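Workshop notebook, October
by Maham Lashari

Print this entry | E-mail this entry

Back on the gray baseplate for Uleston. Usman wanted the square drawn on with tape again and I said no, we have a whole drawer of red L beams, let's just stud them down as corners and leave the middle open! It took me 20 minutes, mostly hunting for matching reds (Naheed sorts by color, I sort by hope).

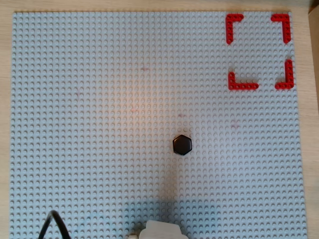 I still can't decide how big the square should be. Waqas likes it tight, I'd go a couple of studs wider - corners are easy to move, so we'll try both after lunch. Oh, and please don't borrow the L beams for the Troko build, there are 19 left in the drawer and I want spares.

To do: ask Shabnam for a second plate.

Recent entries
Sorting the beam drawer
Troko build, part 17
Tape or bricks?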